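Half-Empty: What Happens to the Bottles We Don't Finish

Project report, Consumer Habits seminar
Orhun Yalçınkaya
Prornbridge, 4 February 2025

Where I got the idea

My whole project started because I was looking for glue. I live in Sezer Hall, and on our floor there's a shared craft closet that people throw stuff into when they move out. I needed white glue for a poster, so I went digging, and I found a ton of glue, all of it open, most of it with the nozzle sealed shut by dried glue. So I did what everybody does. I walked to the store and bought another bottle (and yes, when I was finished with the poster, mine went into the closet too).

That got me thinking about all the other stuff that comes in small bottles and never gets used up. Shampoo, hand lotion, food coloring, hot sauce, dish soap, paint. My grandmother turns everything upside down in the door of the fridge until the last drop is out, and I can't remember ever doing that myself. So my question for the seminar was pretty simple: how much of what we buy in small bottles do students in my building use all the way up, and what happens to the rest?

What I did

I printed 200 survey sheets and put them under doors on all 4 floors of Sezer Hall in November. I got 163 back, which my instructor said was really high, and I think that's because I taped a piece of candy to every one. The sheet asked people to pick one small bottle in their room that was open, write down what it was, guess how full it was, and say when they last used it. Then there was a free space at the bottom for whatever they wanted to add. People love a free space! I got poems. I got a drawing of a ketchup bottle with legs.

After that I interviewed five people for longer. I typed everything into Ginik, the spreadsheet thing we use in class, and it ate my formatting twice, so if the tables in the appendix look a little strange, that's why. I also want to say that I changed my mind about the survey halfway through. At first I wanted people to list every bottle they owned, and Laurențiu Cozma tried my first version and gave up before he got past the bathroom shelf. One bottle per person was a way better plan.

What people told me

The first thing I noticed is that people are bad at guessing how full something is. When I visited my interview people in their rooms, we checked the guess by holding the bottle up to a lamp, and they nearly always had less than they thought, except with lotion, where they had more. I don't know why lotion is special. It might be the pump. A pump stops working while there's still a layer at the bottom, and then you decide that it's empty and you move on with your life.

The second thing is that food gets treated very differently from everything else. Hot sauce gets finished. Maple syrup gets finished, even if somebody has to scrape around with a knife. Craft supplies and hair products are where bottles go to retire. One person wrote that she had owned the same bottle of curl cream since high school and that throwing it out would feel like admitting something.

The third thing, and this was the one I hadn't expected at all, is that where a bottle is kept came up on sheet after sheet in the free space, even though I didn't ask. Behind other stuff, under the sink, in a box in the closet, on top of the wardrobe where you need a chair. A lot of people felt that if they could see the bottle, they'd use it. So I added a section on storage, and I ended up reading more about storage bins than I ever planned to in my life. You can get them in wire, wicker, solid plastic, clear plastic, tinted plastic. The tinted ones are kind of a compromise: you can tell there's something in there but your desk doesn't look like a drugstore. 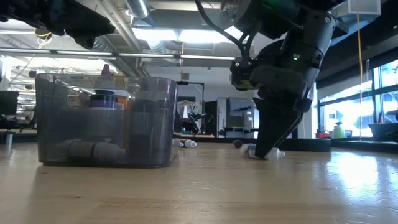 Small bottles and a see-through gray bin. 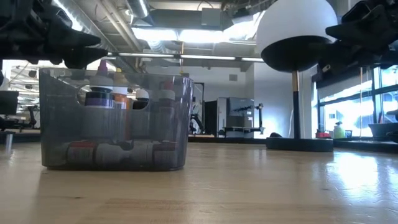 Firdevs Erdem read my draft and told me I was giving the bin way too much credit. Her point was that seeing a bottle every day can make you stop noticing it, and that she's had a lotion in plain view on her windowsill for so long that it may as well be part of the window. What works for her, she said, is a rule: she can't buy a new one until the old one is rinsed and in the recycling. She also thought I should have asked about price, and that people finish what was expensive.

I think she's right about price, and it's the biggest hole in my survey. I can't go back and ask now, because I didn't put names on the sheets. On the window thing I'm less sure. It could be that both are true, and that seeing it helps for a week or two and then wears off. I'd need to follow the same people for longer to know.

The closet test

I did try one small thing on my own floor. I took the craft closet, with permission from the hall office, and pulled out everything that was dried up. Then I set the usable bottles in open bins at eye level with a marker and tape so people could write the date they opened something. I left it like that for five weeks.

Did people use the leftovers? Some did. Anselmo Conceição told me he made all of his holiday cards out of the closet and didn't buy a thing. Others never found out the closet had changed, since my sign was on the inside of the door (not my smartest move). The dates on the tape were a hit for a few days and then people stopped writing them. I didn't keep a proper record of what got taken, so please read this section as a story and not as data.

What I'd do differently

I'd ask about price, like I said. I'd ask what size people bought, because two of my interview people said they got the big bottle to save money and then got sick of the smell. I'd do the lamp check with everybody instead of just the interviews. And I'd run the closet test on two floors, one changed and one left alone, so there's something to compare it to.

I'd also look at roommates. Several sheets mentioned a bottle that nobody in the room would claim, and nobody felt allowed to finish it or throw it away. My own room has one of those, a green dish soap that was in the cabinet when we moved in. We've been buying our own next to it since the first day. Last week I finally used it on a pan, and it worked fine.

Thanks to everyone in Sezer Hall who filled out a sheet, and to whoever drew the ketchup. It's in the appendix, after the tables.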